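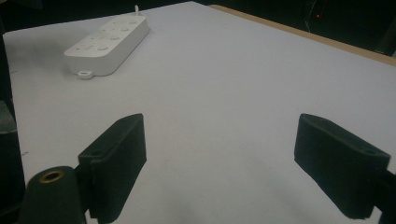 Put the Outlets Where the Hands Are
By Crescencio Pacheco
2022-11-03

Every shared worktable should have a power strip sitting on top of it. Most of them have one underneath, screwed to the frame or lying on the floor with the dust, and I think that is a mistake.

I have worked at other people's tables for 13 years, mostly in Grornville, first at the Keltell building and now in the back half of the old Tovar print shop. At Keltell the outlets were under the tables. Management liked how it looked. When the tables were bare the room photographed well, and the leasing brochure made use of that. On a working day you got down on your knees to plug in a laptop. People with bad backs asked the person next to them to do it. Chargers got pulled out by somebody's foot, and you found out an hour later when the battery warning came up.

The Tovar tables are plain and white. The strips are white too, and they stay on top. You can see what is plugged in and what isn't. If a charger is running hot you notice it, because your hand is near it. If a plug has worked itself partway out, you push it back in. None of this takes any skill. It only takes being able to see the thing.

The usual complaint is clutter. A strip takes up table space, and so do the cords. I agree that it does. A strip is about as long as my forearm, and on a small desk that matters. On a big table it does not matter much, and the cords were going to cross the surface anyway to reach whatever they were charging. Hiding one end of a cord does not make it shorter.

The second complaint is spills, and this one is fair. Coffee and outlets don't belong together. Our rule is that drinks go at the opposite end of the table and have lids. People mostly follow it. I would still want the strip near the back of the table, away from elbows, with its own cord dropping straight down to the wall and no slack on the floor where people walk. I would not set one next to a sink or a fish tank at all.

There is also the cost. Keltell spent over 2,000 dollars fitting Borko under-table trays when they redid the second floor in February. The invoice was pinned up in the kitchen for a while, so I am not guessing. The trays are well made. By spring the people at my old table had bought an ordinary strip and put it on top, and the tray held pens that had fallen in.

I am not against wiring a room properly. If a table needs more than one strip, the room needs more wall outlets, and plugging one strip into another is not an answer. But for a few laptops and a lamp, one good strip in plain view does the job. It should have a switch you can reach while sitting down, so the last person out can turn it off.

I still see new offices being built with every outlet below knee height. I would like the people who draw those plans to spend 2 days working in one.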